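Kitchen > Tips & Tricks > Counters & Tables

Keeping a White Table White

By Binta Tijani
December

Filed under: Stains and Spills, Small Kitchens, Ask Binta

I love my white kitchen table. I love it at seven in the morning when the light comes in sideways and the whole room looks twice as big, and I love it even after a curry night, when it looks like a map of somewhere yellow. People keep telling me they'd never dare have one with kids in the house. Please dare! I've had mine through two kids, a beet phase and a home-dyed Halloween costume, and it still looks good enough that visitors ask if it's new.

Most of what follows is for matte white tops, the kind with no shine to them. Glossy ones are easier to wipe and much easier to scratch. If yours is painted or oiled, try everything on the underside first and leave it overnight before you go near the top.

The daily wipe

Warm water, two drops of dish soap in a big bowl, and a microfiber cloth wrung out hard. Wipe the long way, then rinse the cloth and wipe again with plain water. That second wipe matters more than the first one. Soap left behind on a matte surface dries to a thin film that grabs every fingerprint, and then you think your table is stained when all it needs is a rinse. I went a whole winter scrubbing at "gray patches" that were nothing but old soap.

Dry it with an old dish towel. Old ones are best, the thin ones that have been through the wash so many times they've gone floppy.

Turmeric, mustard and other yellow trouble

Don't panic and don't reach for bleach. Wash the spot with soap and water, get as much color up as you can, then mix baking soda with enough water to make something like toothpaste. Spread it on, lay a damp paper towel over it so it doesn't dry out, and go do something else for 22 minutes. (My oven timer got stuck on 22 once and I never saw a reason to change it.) Wipe it off gently - no circles, no elbow grease, or you'll end up with a shiny spot in the middle of your nice matte top.

If there's still a yellow shadow, let the sun have it. I'm serious! Turmeric fades in daylight like nothing else. I've dragged one end of the table over to the window and had a stain disappear in an afternoon.

Pen and marker

Ballpoint comes up with rubbing alcohol on a cotton swab. Dab and roll, switch to a clean swab, dab again. Open a window, keep it away from the stove, and rinse afterward. Permanent marker takes the same treatment and more swabs. I keep a jar of them in the drawer with the batteries.

My neighbor Lorraine Gilchrist swears by plain white toothpaste for crayon. It works on her table, which is glossy. On mine it left a polished patch the size of a quarter, so I warm crayon very slightly with a hair dryer and lift it with a paper towel.

Coffee and tea rings

Fresh ones wipe off, no story there. Old ones want the baking soda paste again, a shorter turn this time, maybe five minutes. Red wine is the same. Beet juice looks like the end of the world and comes off with dish soap if you get to it before dessert.

Rub marks and metal marks

Those thin gray lines that look like scratches are very often metal left behind by a pan, a laptop corner or a belt buckle. Run a fingernail across. If you can't feel a groove, it's sitting on top, and a damp melamine sponge will take it off. Use hardly any pressure and only on the mark itself. Those sponges are very fine sandpaper in disguise, so I treat mine like hot sauce.

If your nail catches, it's a real scratch. You can make it less obvious by cleaning the dirt out of it with a soft toothbrush, and after that I'd put a plant near it and move on.

Heat

Use a trivet, always, even when you're only setting the pot down for a second. I have cork ones from a little kitchen shop called Hirkalen that hang on a nail by the stove, right where my hand goes. When they lived in a drawer I never once used them. Now I use them every day! If there's a single habit to steal from this page, take that one.

Tablecloths, mats and the dinner party problem

For big dinners I lay down a flannel sheet first and the nice cloth on top. The flannel catches spills before they soak through, keeps plates from clattering, and costs next to nothing secondhand. Mine is cut to hang nearly 2 inches over on each side so it stays hidden.

Watch out for dark new place mats. Wash them before they ever touch the table, and don't leave a damp one sitting overnight. Rubber-backed mats are worse. I had one leave a tan rectangle that took three rounds of paste and most of a sunny week by the window.

The once-a-season clean

Clear everything off, and I mean everything, down to the salt shaker. Vacuum the crack if your table has a leaf (you will be horrified). Wipe the edges and the underside of the rim, where hands go when people pull their chairs in. Then the usual soap wipe, two rinses and a dry. Tighten the legs while you're down there. Mine takes 32 minutes with the radio on, and the room feels like I repainted it.

What I don't use anymore

Scouring powder, the green side of the sponge, furniture polish (so slippery, and it goes yellow), and vinegar on anything I haven't tested. Vinegar is great for kettles and I'll gladly talk your ear off about kettles another time.

Got a stain I haven't covered? Write in and tell me what it is, how old it is and what you've already tried on it. Somebody sent me squid ink last month and I had a wonderful time. 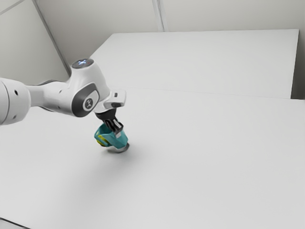
A broad, matte white top.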